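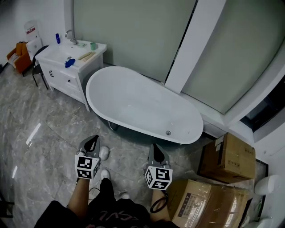
Which printing of Skarard no. 1 has the eight-page backup strip?
The first printing only. The reprint drops it and runs adverts in its place.

inkwell_80
Adding to the above, as I've been comparing copies. The first printing has the Cerard logo in the top left corner and a matt cover. The reprint is glossy and has 66 pages including covers.

Zadonite
Page count is not a safe test. My first printing is also 66 pages. Zadon used the same paper order for both and filled the gap with house ads.

inkwell_80
Are you counting the inside covers?

Zadonite
Yes, same as you did.

gutter_margin
Check the indicia. First printing says April and gives the Figueroa address. The reprint has no month. I have seen 745 quoted as the print run for the first, but never with a source.

inkwell_80
The figure came from a dealer's list. I would treat it as a guess. Around 100 copies were supposedly held back for the signed edition, which has the backup strip as well.

Zadonite
Disagree on the signed edition. Mine has the plate bound in at the front and no backup strip. It is a reprint with a plate.

gutter_margin
Then there are two states of the signed edition. Could you post the indicia text from yours?

Zadonite
"Second impression. Published by Cerard." No address, no month.

inkwell_80
Mine has the Figueroa address. I'll scan both pages.

Last edited 18/12/2022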